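4.2 Wall color and perceived room size

The second part of the study asked whether the color of a wall changes how large a room seems to the people who live in it. Residents of the Skukside housing blocks were shown views of bare rooms in which adjoining walls differed in shade, and were asked to estimate the floor area of each. Replies were collected through the Vundex survey form in November. Each resident judged 30 views, and 400 estimates were kept for analysis after incomplete forms had been removed.

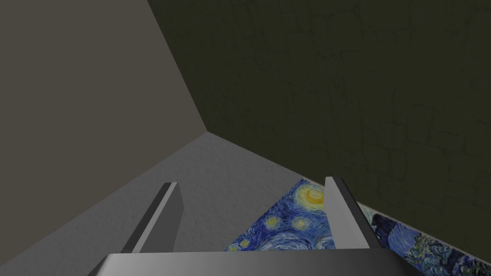 Does a dark wall make a room seem smaller?
In the Skukside replies the effect was limited to rooms with a single light source, where a dark wall facing the door lowered the estimated floor area.

Figure 3. Corner view with a gray-brown wall on the left and a dark olive-green wall on the right.

Estimates for rooms with a dark side wall did not differ from those for rooms painted in one light shade. This agrees with the earlier Skaltance survey, although that survey used furnished rooms and a shorter form. Older residents gave lower estimates overall, and the gap was the same for every wall color. Ceiling height was held constant in this part of the study and is treated separately in Section 4.3.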